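Home | Forums | Workshop | Learning Robots | Log in | Search

Print this page | E-mail this page

Learning Robots > Gathering demonstrations > Tidy desk or messy desk for cord and box episodes?

kettle_and_solder wrote:

Evening all. I've been reading this board for most of a year and finally have a question that I couldn't answer by searching, so please forgive the length of it.

I'm collecting teleoperated demonstrations for a small project we call Kurby. The idea is modest enough: one arm, a camera at the wrist, and a set of packing and unpacking jobs with soft things in them, mainly cords and cables going into or coming out of small cardboard boxes. We have 919 episodes recorded so far. The first 500 were done on a cleared desk with a plain backdrop, very orderly, each box put back on the same bit of tape before we started again. After that the desk filled up with other people's electronics and I was too busy to keep clearing it, so the later ones have all sorts in the background.

Now I've trained on the lot, and on the two halves separately, and I'm a bit stuck. The tidy half gives me a policy that looks lovely on a tidy desk and goes to pieces when I leave so much as a roll of tape out. The messy half gives me something that carries on regardless but is clumsy with the cord, pecks at it two or three times, and quite often pinches the box flap along with it. Training on everything lands somewhere in between, and not in a happy way.

So do I go back and clear the desk, or do I carry on in the mess? I've got the arm until the end of August and would rather not spend the whole time collecting the wrong thing.

---

Birkesby_Bench wrote:

Welcome, and what a nice first post, most people just write "policy bad, help".

I'm firmly in the messy camp. Your arm is going to live on a desk with things on it, so show it desks with things on it. We did a run of mug and saucer jobs at our place a while back with everything cleared away, and the poor thing had learned to find the mug by how far it was from the edge of the mat. Took us ages to spot. We only noticed when somebody moved the mat.

What I would say is that your messy half may well be clumsy for reasons that have nothing to do with the mess. Was it the same operator? Same time of day? I get dreadful with the controller after lunch, and my episodes from a Friday afternoon could be thrown away wholesale without anyone missing them.

---

sayce_owl wrote:

I'm going to disagree with Birkesby_Bench, though very fondly as we've had this argument before on here.

Clutter is fine once the skill is there. With a cord you have a thing that never lies the same way twice, and that's already a great deal of variety for a few hundred episodes to cover. If you pile a changing background on top of that, the model has two hard things to learn from too few examples, and I'd expect it to come out vague on both, as yours has. I'd clear the desk, get the grasp solid, and then bring the clutter back in gradually, a few objects at a time, with the camera view changing bit by bit.

Also, please look at how your episodes begin. If you always start with the gripper already over the box then the policy never sees itself arriving, and it will be lost the first time it's a hand's width out.

---

Birkesby_Bench wrote:

Fondly returned! But "gradually" is doing a lot of work there. By the time you've got the grasp solid on a bare desk you've taught it that a bare desk is what the world looks like, and then you're paying to undo it. I'd sooner have a slightly worse grasp that I can improve than a perfect one I can only use in a cupboard.

Agree completely about the starts, though. Start from daft places. Start pointing the wrong way.

---

kettle_and_solder wrote:

Thank you both, this is already more helpful than a fortnight of me staring at loss curves.

Same operator throughout (me), but you've made me go and check the times and the messy half was nearly all done after tea, when I'm tired and want to get home. I watched a handful back to back with some earlier ones and I can see it now. In the early ones I come down on the cord, pause, close, lift. In the later ones I'm closing while I'm still moving, and sometimes I've opened and closed again without really meaning to. No wonder the policy pecks, it's pecking because I do.

As for the starts, guilty as charged. Always from the same spot, and always with the box the same way up.

---

onduditz wrote:

Jumping in because I've got a drawer full of cord episodes of my own and some scars from them.

My tuppence is that tidy versus messy is the second question. The first one is what you're counting as a good episode. With a rigid object you can mostly say yes or no, it's in the tray or it isn't. With a cord in a box there are all these in-between endings. One loop in and the rest hanging over the side, is that a success? The cord in the gripper but the box has come up with it? I had five different things all labelled "done" in my set, and the policy very sensibly learned to do the easiest.

So I wrote myself a little card and stuck it up by the screen. Mine says the episode only counts if the gripper has let go, the cord is where the instruction said, and the box is standing on the desk. Anything else gets kept under another label. I never delete them, mind. The spoiled ones turned out to be very useful for teaching a checker to tell when the arm's in trouble.

The other thing is to write the instruction before you pick up the controller. I used to record first and then describe what I'd done, and you would not believe how generous I was to myself.

---

sayce_owl wrote:

Oh, the card by the screen is good. I'm having that.

I'd quibble with keeping everything, as storage does cost something and I've seen sets where the "other" pile was bigger than the real one and somebody trained on it by mistake. But if it's labelled from the start I suppose the risk is small.

---

kettle_and_solder wrote:

Right, so I've had a few evenings at it and wanted to report back, as you've all been so kind.

I took onduditz's advice first and wrote the instruction down in advance, and then sayce_owl's about the starts, and then (sorry, sayce_owl) I left the desk as it was. It was partly laziness and partly that the other machines on there belong to people who want them where they are. But I did keep the lighting the same, and I stopped for the night whenever I caught myself rushing.

The job I've been concentrating on is the blue box with the white braided cord, the one the policy is worst at. The box is light and the cord is springy, so the two of them tend to travel together whether you like it or not, and the wrist camera ends up looking straight past the fingers into the cardboard with the cluttered desk beyond it.
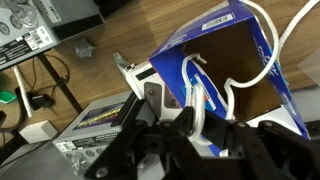
What I've started doing at that point is slowing right down and letting the cord settle before I do anything else, even if it makes the episode twice as long. It feels silly while you're doing it. But the pauses seem to matter, because the policy trained on the new batch waits as well, and it pecks far less than it did. I've also begun recording recoveries on purpose, where I take hold of the flap and cord together, then put the whole lot down, let go and have another try at just the cord. I've been doing up to 8 of those in a sitting, before my wrist complains.

I did one other thing, which was to go through the old tidy half and relabel it with the stricter rule. A fair few that I'd been proud of didn't pass. Rather humbling, that.

It still can't cope if the white cord is lying near another white cable. It goes for whichever is closer, and I can't really blame it when I've done the same thing through the camera view myself more than once. If anybody has a trick for that I would love to hear it.

---

onduditz wrote:

Lovely to read this. The waiting thing is real, I'm sure of it. Mine used to snatch at everything until I slowed down.

For the two white cables, have you tried recording some where the instruction names the wrong one as the target, so to speak? So "pick up the braided cord" in half of them and "pick up the smooth cable" in the other half, with both on the desk every time. It has to read the words then. If there's only ever one right answer on the desk it'll never bother with them.

---

sayce_owl wrote:

I'd do that with a cleared desk. You all knew I would say so. With two near-identical targets and all those other bits and bobs about, you won't be able to tell whether it's muddling the cables or getting distracted by something else altogether. Do the pairs clean, see that it can tell them apart, then let the clutter back in.

---

Birkesby_Bench wrote:

And I'd do it with the clutter, you all knew I'd say that too. But I'll give you this much: run your tests on both desks, whichever one you collect on. If it's only failing in the mess we'll know sayce_owl had a point, and I'll say so here in public.

---

kettle_and_solder wrote:

I think I'll do the pairs on a half-cleared desk and annoy you both equally. There's a corner I can free up without moving anyone's equipment. I'll keep the old starts out of it altogether and vary where the box stands, and I'll write out all the instructions the night before so I'm not tempted to pick the easy cable.

Will post the results once there are any. It may be a while, I've promised to have a weekend off first.

---

Print this page | E-mail this page

Reader comments

plumduff: Found this while looking for something about gripper pads and stayed for the whole thread. The bit about writing the instruction first has saved me from myself this week.

grey_wagtail: Does anyone do cord jobs with two arms? I hold the box with one and it seems a lot easier, but then I have twice as much to get wrong.

onduditz: @grey_wagtail I do now and again. Give the holding arm its own instruction or it'll wander off mid-job. Start a new thread and I'll dig out my notes.

tuppenny_rig: Still on the tidy side myself. A bare desk is quicker to reset and I get more episodes before supper.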